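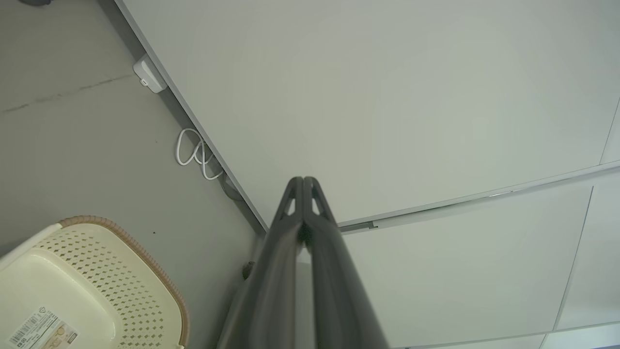 The equipment plan for the Hornutness household robot project went out to everybody at the Manninen workshop on November 17, 2021, and those of us who have been waiting to see where the money would land can finally stop guessing. The short version is that the arms stay, the fingers get spares, and a good deal more than anyone expected will go toward the room itself. Anneli Oksanen, who drew up the plan, has been saying since September that a budget for robots ends up being a budget for floors and wiring too, and a white cable lying in loose loops on a gray floor, right along the foot of the cabinets, makes her point better than any spreadsheet could. Cable covers are in the plan, near the top of the first page, and there was a small cheer at the back of the room when she read that line out.

The biggest question was whether to buy new arms this year. The project has been working with two, and both Kisar and Tisix had sent along quotes for newer ones (very handsome brochures, both of them, and they have been passed around so much that the corners have gone soft). In the end the group decided to wait. Guadalupe Chávez, who runs the laundry tasks, told the meeting she would much prefer to have good spare parts on the shelf than a new arm still in its crate, and she said it so cheerfully that hardly anyone argued.

So the parts list is where most of the talk went. The plan pays for four spare pairs of fingers, in the same long two-finger shape the team uses now, with the little triangular cutouts near the tip. A softer, wider finger was considered, and Tiina Kallio made a kind and thorough case for it, having spent many afternoons trying to pick up socks. The trouble is storage and swapping. Every change of fingers means another round of setup, and the people doing the setup are the same people who are supposed to be doing the tasks. Tiina will get a single trial pair of the wide ones later on, once the standard spares have come in and been fitted, and she seemed pleased enough with that.

Then there is the household side of the list, always the most fun to read. Laundry baskets are on it, the plastic kind with small holes in the sides and a flat bottom, and so are bath towels, dish cloths, and a set of plain cabinet handles to replace the ones that have worked loose. The team has set aside $1,000 for all of this together. That may sound generous for baskets and towels, but Saimi Tikkanen, who does the ordering, reminded everyone that household things wear out quickly when they are picked up and put down all day long, and that it is a real nuisance to go back to a store and find the basket you liked has been replaced by one with a different rim. She would like to buy matching baskets in one go and keep the extras in the back closet, labels and all, and the plan lets her do it.

Floor repairs were put off. There was some back and forth over this, and Clementina Pacheco wanted it written down that she still thinks the floor ought to be looked at by someone who knows concrete before any heavier equipment comes in. It has been written down, Clementina, and it will come up again at the next planning meeting. Meanwhile the cabinet area will get the cable covers, a couple of properly placed outlets if the electrician agrees, and a good sweep.

Training time is in the budget as well, which is new and very welcome. Last year people learned the arms by standing next to whoever happened to be using one. This time Guadalupe and Anneli will each have paid hours for showing newcomers how to approach a cabinet door, how to come down over the edge of a basket without bumping it, and how to fill out the parts log afterward so that Saimi knows what to reorder.

Copies of the full plan are in the folder by the coffee machine. If you have a part number to correct or a quote to add, please write it on the sheet inside the front cover and put your name next to it, and Anneli will come and find you.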